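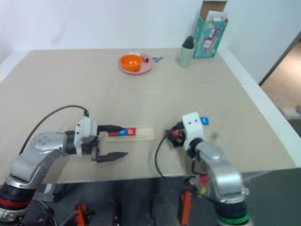 Thank you for the kind note about spelling trays, and please forgive me for taking so long over it (February got away from me completely). We've been using wooden trays with the reading group at Grandetti for a good while now, and I'm as fond of them as you are of your magnets! The big thing for us was finding a holder with a real groove in it. The letters sit up in the channel and stay in line, and you can start at the left end, the blue one and then the red "b", with plenty of tray still waiting for the rest of the word. Our little ones love that empty stretch. They run a finger along it and guess.

You asked how we lay things out, so I'll go through it in the order I do it myself.

1. Clear the middle of the table. Cups, plates and bowls can go to the back, and so can the box. I used to put everything on the floor and then spend half the session hunting for it, so the back it is.

2. Set the tray lengthwise in front of the reader and push the first letters all the way to the left. Three side by side, red, blue, red, is plenty to begin with, and I leave the others off until somebody asks for them.

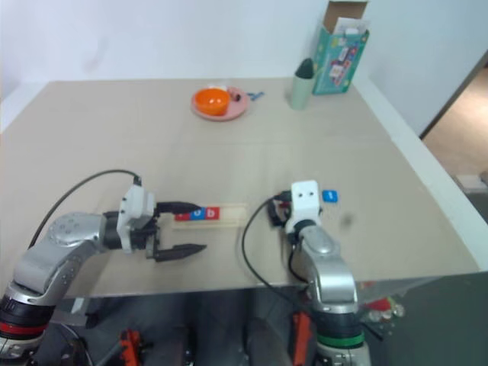
3. Say the sounds before you say the names. I know the Prokomia handouts do it the other way around, and I have nothing against them, but our group gets muddled when the two come together.

4. Finish on a word they already know. Then let them tip the tray out themselves, which is half the fun as far as they're concerned.

As for numbers, we keep 12 trays in the cupboard and plan on two readers to a tray. They do get chewed at the corners. If anyone on the list has found a good way to smooth those down, I would dearly love to hear it, as my sandpaper efforts have been pretty sad.

Warm wishes to everybody out at Ham,
the Grandetti reading table

----- Original message -----
Sent: 18 March 2024
To: early readers list
Subject: trays or magnets?

Hello all,

We're still using magnets on a baking sheet at Ham and they slide all over the place the minute anybody gets excited. I seem to remember Grandetti switched to wooden trays. Do the letters stay put? And how do you set up the table so it doesn't turn into a heap? Any tips gratefully received, long ones included.

Best to all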